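Tultel Robot Club: Frequently Asked Questions

Joining | What we do | Questions | Loans | Contact

Last tidied up in September, when the same four emails arrived again.

Who can join?

Any student, on any course, in any year. We have had historians. One of them is now better at soldering than the engineers, and the engineers would like it known that they taught her.

Do I need to know how to code?

No. You will need to be willing to read an error message all the way to the end, which puts you ahead of several people who can code.

How big is the club?

There are 156 names on the mailing list. There are 14 chairs. We have never had to fetch another one.

When do you meet?

Evenings during term, from 6pm until the building is locked. The door to the corridor sticks. Push harder than seems polite.

What does it cost?

A small sub each term, payable at your second session. The first session is free so that you can find out what you would be paying for.

What are you working on this year?

Two projects. Moges is the arm project, and its job is picking things up from a desk and putting them in the right place. Sisley is the wheeled one, and its job at present is to drive in a straight line. Newcomers usually ask to join Moges and are then surprised by how much of it is sorting through recordings of an arm missing things. Sisley has a shorter queue and you get to chase it.

Why does the arm practise on soft toys?

They are cheap, they survive being dropped, and they are surprisingly hard to pick up well. A wooden cube has six sensible places to grab it. A plush octopus has a dome that squashes, a lot of short legs and a metal ring on its head that the arm would dearly love to catch hold of. If you can write something that copes with that, a cube will feel like a holiday.

Couldn't you clear the desk first?

We used to. Last year's team trained everything on a bare white surface, got splendid results, and took them to the Nusance, where the organisers had put the objects down next to a keyboard and a heap of cables. The arm went for the cable nearly every time. It was very confident about it.
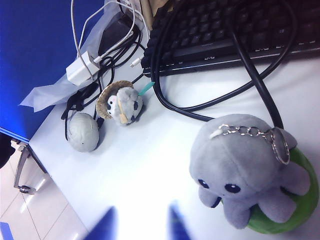
So we now practise among the sort of clutter you would find on anybody's desk. Black cables matter most, because they cast shadows and the software has a habit of treating a shadow as an object in its own right. White things on a white desk come a close second. A plug adapter is easy for you to spot and quite hard for a small camera looking down at a slant, especially under bright lights. Please don't straighten things up between runs unless the person on the log asks you to. You will be thanked for your thoughtfulness and then the run will have to be done again.

What is the Nusance?

The competition we enter each spring. Teams bring an arm, the organisers bring a desk, and you get two attempts at moving a set of objects you haven't seen before. It is spelt like that. We have asked.

Have you ever won?

We have finished.

Can I bring in my own objects?

Yes please, and the odder the better. Anything squashy, fuzzy, shiny or see-through is useful. We already have a brain-shaped stress ball and a hedgehog in a straw hat, so the bar for odd is set fairly high. No food, no glass, and nothing you would be upset to see held upside down for twenty minutes while we look for the off switch.

Can I drive the arm on my first evening?

Usually. You'll get a short safety talk, which comes down to keeping your hair, sleeves and face away from it and knowing where the stop button is. After that you can have a go at moving something by remote control. Most people are dreadful at it to begin with. Judging depth from a camera on the wrist takes practice, and everyone closes the gripper too early.

Does bad driving spoil the data?

No, provided it is labelled. Failed attempts go in the folder called "missed" and they do get used. What we can't use is a failed attempt filed as a good one, and we have a fair idea of how often that happens when it's nearly time for the pub.

Can I borrow equipment?

Hand tools and the small wheeled kits, yes, for a week at a time. Sign the sheet by the door. The arm stays in the room, and so does the good screwdriver, which has been on holiday before and came back changed.

Does this count towards my degree?

It doesn't. Some members have turned a bit of Moges into a final-year project, but you would need to arrange that with your own department, and do it before the deadline.

I emailed and got no reply. Why?

Check whether your question is on this page. If it isn't, send it again with a subject line. Emails with no subject go to a folder that we look at twice a year.

Back to top | Kit list | Loan sheet | Nusance rules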